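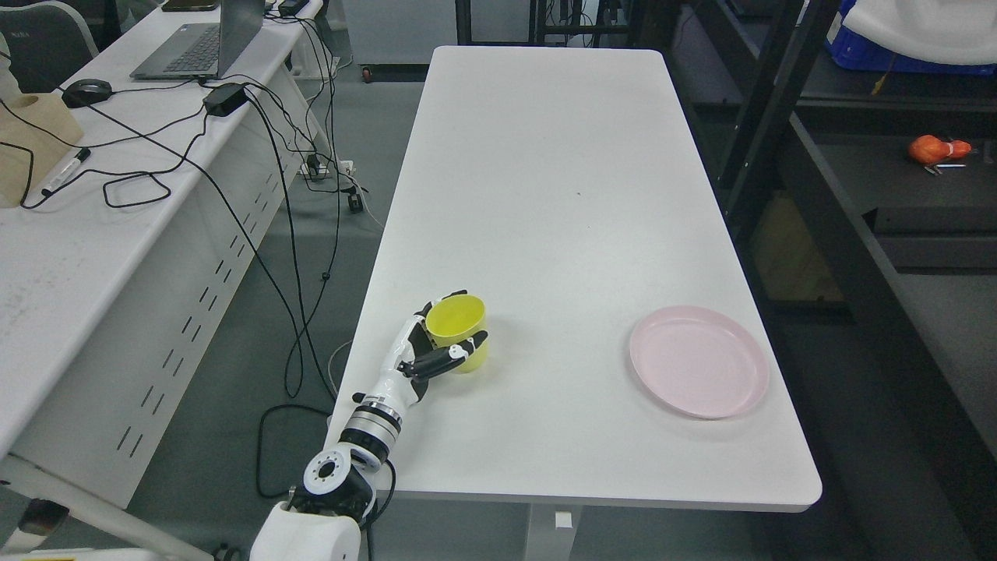 Arkumness is opening a second recording room at its Droststead office and will use it to gather demonstrations of everyday tabletop work for Yoon, the company's learning system for robot hands. The room adds to the one the company has run at Vedcombe. Tasks at Droststead start with the kind of thing people do at a kitchen table without thinking. A multi-fingered hand takes hold of a yellow plastic cup, with a pale pink plate set apart from it on the same white table, and the whole attempt is recorded from the view at the head. The objects are plain on purpose. A cup with an open rim and a plate with a raised edge call for two different grips, and the first group of tasks is built on that difference.

Search this site Search

Reading time: 4 minutes

DROSTSTEAD, 06/04/2024 – Arkumness said the new room will record for Yoon through the rest of the year. The current collection holds 1591 accepted demonstrations. Each one is a single attempt at a single task, from the moment the operator takes control of the arm to the moment the hand is back at its starting position.

All of the demonstrations are made by people. An operator guides the arm and fingers through the task, and the system stores the view from the head along with the position of every joint. Yoon is then trained on those recordings to produce movements of its own. No demonstration is generated by the software itself, and the company has no plan to mix generated material into this collection.

"What we need is ordinary handling, done by different people at their own pace," said Marion Jardine, head of data collection at Arkumness. "Some operators go straight for the side of a cup. Others come down from above and shift the fingers once they get there. We keep both. If we only kept the neatest ones, the system would learn one way of doing the job and have nothing to fall back on when the cup is somewhere awkward."

The task list for Droststead has 238 entries. They cover picking up, setting down, moving an object to a marked spot, placing one object on another, turning an object over and passing it from one part of the table to another. Every entry gives the objects to be used, the area where each may start and the condition that ends the attempt. Operators move the objects to new starting places between attempts, within the area allowed. They are asked not to line things up with the table edge.

Attempts are reviewed the day after they are recorded. The reviewer was not the operator and sees only the recording and the task entry. An attempt is accepted, accepted with a note, or set aside. Drops and missed grips are not thrown away. They go into a separate group with a label for the point where the attempt went wrong, and that group is used for testing. Jardine said the labeling rules were rewritten last winter after reviewers at Vedcombe disagreed too often on what counted as a missed grip.

"The old rule said the hand had to lose the object," Jardine said. "That left out all the times when a finger slid and the operator saved it. Now a slide gets its own label – it was a small change on paper and a lot of work to go back and apply."

Operators work in sessions with a break after each block of attempts. New operators train for 2 weeks before any of their recordings are considered for the collection. The first week is spent mostly on reaching and letting go, which the company has found to be harder for beginners than closing the fingers. Previous experience with robots is not required, and past operators have come from dental labs, sewing rooms and stock work.

The Droststead room uses the same table height and the same recording settings as Vedcombe, so material from both sites can be used together. Lighting will be allowed to vary. Blinds stay open during the day and the time of each recording is stored with it.

A set of 300 demonstrations from the cup and plate tasks will be released to university groups on request, with the task entries and the review labels included. Applicants will need to give a short account of the work they plan to do. The rest of the collection stays with the company. Arkumness has not set a date for a wider release and said it will decide after it hears back from the first groups.

Tasks with soft objects, including cloths and bags, are being written now and will be tried first at Vedcombe. Two-handed tasks are not part of this phase.

About Arkumness

Arkumness develops control and learning software for robot arms and hands. It has offices in Droststead and Vedcombe. Yoon is its learning system for handling everyday objects.

Requests for the demonstration set and questions from the press should be sent to Marion Jardine at the Droststead office.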